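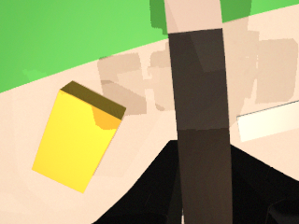 Gripper in the simulator, dark brown finger up close

Workshop tips for running a small solar and battery setup off the bench

I've had panels on the shed at Plilham since May, and I've made most of the mistakes you can make with them. A few people on the Yorath mailing list asked me to write down what I do now, so here goes. It's all low-voltage, plug-together stuff. Anything on the mains side of the inverter is a job for a licensed electrician, and I mean that.

Label both ends of every cable. I used to label one end and reckon I'd remember the other (I didn't). Masking tape is fine for a week, but it goes gummy in a hot shed, so get the proper wrap-around labels and a decent marker.

Put the battery monitor where you'll walk past it. Mine was behind the drill press for ages and I never looked at it. Now it's beside the light switch and I check it every time I come in for a screwdriver.

Read your logs at the same time each day. My Cleton logger saves a reading every 4 minutes, and for a while I'd scroll through the lot like it was the footy scores. Don't do that to yourself! I look once, after tea, and write down three things in an exercise book: the day's total, the lowest battery level and what the weather was doing. The weather column is the one I go back to most.

Shift the hungry jobs to the middle of the day. The compressor, the shop vac and the battery chargers all go on after morning smoko now. My 700 watt heat gun is the worst of the lot, and I won't touch it once the sun's behind the neighbour's gum tree.

Clean the panels with plain water and a soft brush, early, while the glass is still cool. No detergent, no scourer. Stay off the roof if it's dewy – a hose and a long pole from the ground will do a good enough job.

Keep the fuses together. I've got an old biscuit tin with one of every size I use, plus a spare 40 amp for the main line. When you take one out, write it on the lid so it goes on the next shopping list.

If you use software to switch things on and off, change one setting at a time. I run Janix on an old laptop, and one arvo I changed the timer, the cut-off and the price alert all at once. The lights in the shed went off at lunch and it took me till dark to work out which one had done it. Give each change a couple of days, and save a copy of your settings first with the date in the file name.

Check the clock on your gear too, especially after a flat battery. My logger came back once thinking it was 2038, and every reading that week was useless until I fixed the dates by hand. It's under Settings, then Device, then Time, and you have to press Save twice.

Next job for me is tidying up the conduit along the back wall. I'll add a bit on clips and saddles when that's done.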